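Why I'd rent the Liron before I'd buy it

I've had the Cadico people on the phone twice this month, so let me get this off my chest. The Liron is a good kit. Two arms, a table, dark curtains round three sides, and you can hire the lot for 39 pounds a day or sign up for the full package, and it's the full package I want to grumble about!

Joelle Rawashdeh on their sales side was lovely and very patient with me. She kept coming back to the support plan (175 pounds a month, three-year minimum) as if it were the best bit. Maybe it is, if you've got a big team and a proper budget. I've got me, Imad Salameh on the days he can spare, and a kettle.

What I like is how ordinary the jobs are. You put out a cup, a little tray, something yellow from the toy box, and you get on with it. Grippers are fussy about see-through plastic, in my experience, and I'd much sooner find that out on a day rate than in month two of a contract.

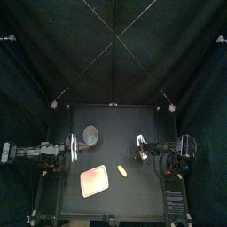
And the contract is where Cadico lose me. Spare fingers are extra. Training is extra after the first morning. Imad reckons I'm being tight, and he did point out that Prurell charge more for a single arm, which is fair enough. I still think a small workshop should hire for a week, make a list of everything that annoyed them, and ring Joelle back with it. She does haggle, by the way. I got the delivery charge knocked off just by asking.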